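Care and Upkeep of the Kitchen Manipulation Cell: Frequently Asked Questions

Cakosden Shared Equipment Service

These answers apply to the two-arm kitchen cell known as Kvaran and to the Gorgate training cell, which uses the same arms, grippers and controller. They are intended for approved users and for staff who carry out routine upkeep. Where an answer differs from the printed binder kept with the cell, follow this page and report the difference to the service desk.

GENERAL

Who is responsible for the cell?

Norbert Szekeres is the cell supervisor and holds final authority over whether the cell may run. Lucrezia Santoro is responsible for booking, user approval and the counter layout. Mechanical repairs are assigned to Hideaki Koyama. Questions about the controller, the network or user accounts should be sent to Ravindra Dwivedi.

When is the cell closed for upkeep?

Tuesday, from 8:00 a.m. until noon. Bookings cannot be placed in this period. If the work finishes early, the cell remains closed until noon unless the supervisor releases it in the booking calendar.

May a user carry out upkeep without a staff member present?

Approved users may wipe down the arms, change finger pads and reset the counter. All other work requires a staff member. This includes anything that involves removing a cover, loosening a bolt at the arm base, or disconnecting a cable at the controller end.

DAILY CHECKS

What must be done before the arms are powered on?

Walk the full reach of both arms and remove anything that does not belong to the task. Check that each cable has enough slack to follow its arm to full extension and that no cable is trapped under a base. Press and release the emergency stop button, confirm that the controller reports both states, and sign the log. Only then may the arms be powered.

Does the emergency stop need to be tested if the cell was used earlier the same day?

Yes. The test is required at every change of user. It is not required again when the same user returns from a short break, provided the arms were left powered and attended.

How should the arms be warmed up?

Run the program named "warmup" from the controller menu at reduced speed. It moves each joint through its working range with the gripper open and empty. Listen for grinding or clicking and watch for hesitation at the wrist. If either is noted, stop the program and do not begin the booked session. Record the joint number and the direction of travel.

What speed limits apply?

Setup and teaching are carried out in reduced mode at all times. Full speed is permitted only after a program has completed one full pass in reduced mode without a fault. The limits are stored in the controller safety settings, which are password protected. Users who believe a limit is set incorrectly should contact Mr. Dwivedi and should not try to work around it in their own code.

GRIPPERS AND TOOLS

How often are finger pads replaced?

Pads are replaced after every 800 grasp cycles or at the first sign of tearing, whichever comes first. The controller keeps the cycle count for each gripper separately. After replacement, the count must be reset by hand from the gripper page. A count that has not been reset will cause the next user to replace sound pads.

What is the procedure for replacing finger pads?

1. Move the arm to the service position and power it down.
2. Remove the two retaining screws on the first finger and lift the pad away.
3. Clean the bare finger with a dry cloth. Do not use solvent.
4. Fit the new pad with the ribbed side facing inward.
5. Tighten the screws by hand until snug. Do not use a powered driver.
6. Repeat for the second finger.
7. Power up, close the gripper fully and check that the pads meet evenly along their length.
8. Reset the cycle count and sign the log.

The pads meet at the tip but leave a gap near the base. Is this acceptable?

No. One pad is not seated. Remove it, check for debris under the base end and fit it again. If the gap remains with new pads, the finger may be bent, and the gripper should be tagged out for Mr. Koyama.

A tool turns in the grip when it is pressed against a surface. What should be checked first?

Check the pads for grease, then for wear. If both are in order, check where the tool is being held. A long tool gripped near one end will turn under a light load at the other. Move the grasp point closer to the working end where the task allows it. Raising the grip force should be the last step, and the new value must be noted in the session record so that it can be returned to the default.

How is the contact force limit set for tasks in which a tool touches a board or counter?

The limit is set on the task page before the first contact is made. Begin at the lowest value and raise it one step at a time until the tool holds steady contact. The board should be secured before force is raised. If the board slides, stop and secure it again.

CALIBRATION

How often is the cell calibrated?

A full calibration is carried out every September and after any repair that disturbs an arm base or a camera mount. Between these, a short check is made during the weekly closure.

What does the short check involve?

Each arm is sent to the reference points stored in the controller. At each point, the difference between the expected and the measured position must be 2 mm or less. If one point fails, the check is run a second time. If it fails again, the cell is closed until a full calibration has been completed.

The marker labels are scratched. Can they still be used?

A marker should be replaced if any part of the black pattern is scratched, stained or lifting. Use labels from the service desk only. Labels printed on an office printer are frequently scaled during printing, and the error passes directly into the calibration. The new label must carry the same marker number as the one removed.

May objects on the counter be moved between sessions?

Loose items used in tasks may be moved freely. Anything fixed to the counter, and anything that carries a marker label, must remain in place. Requests for a change of layout should be sent to Ms. Santoro, who will arrange a short check once the change has been made.

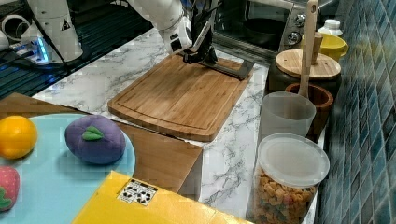 What should be done if an arm stops with a joint torque fault?

Leave the arm where it stopped and make sure no one is touching it. Read the joint number on the controller, record it, and look for an obstruction or a tight cable before clearing the fault. The fault may be cleared once. If it returns on the same joint, power down the arm and call the service desk.

CLEANING

What may be used to clean the arms?

A soft cloth, slightly damp with plain water, is suitable for the outer covers. Mild dish soap may be added for grease. Bleach, glass cleaner and abrasive pads damage the finish and the joint seals. Power must be off, and the arm must be dry before power is restored.

How are crumbs and spills near the arm bases handled?

Dry material is removed with the small vacuum stored under the controller desk. For liquid, power down both arms at once and unplug any power strip near the spill, provided the plug can be reached without touching the liquid. Otherwise, switch off the supply at the wall panel. The cell may not be restarted until a staff member has inspected the bases and connectors.

REPAIRS AND PARTS

How is a fault reported?

Complete the fault form at the service desk and hang a red tag on the controller. State what the arm was doing, the message displayed and whether the fault could be repeated. Form 17 is used for mechanical faults. Network and account faults are reported by email and do not require a tag.

Where are replacement parts obtained?

Pads, screws and gripper cables are held in the parts cabinet and are supplied through Provent. Users may take pads and screws for immediate use if they sign the parts sheet. Gripper cables are issued by staff. When the bin for any part is down to its last unopened bag, notify Ivars Lapiņa, who places the orders.

Is there a charge for damaged parts?

Normal wear is covered by the booking fee. Damage caused by operation outside these rules is charged at the cost of the part plus a handling fee of $100. Disputed charges are reviewed by the supervisor.

When may a repaired arm return to service?

After Mr. Koyama has signed the repair record, the short check has passed and the supervisor has removed the red tag. Users must not remove a tag themselves, even where the arm appears to be working normally.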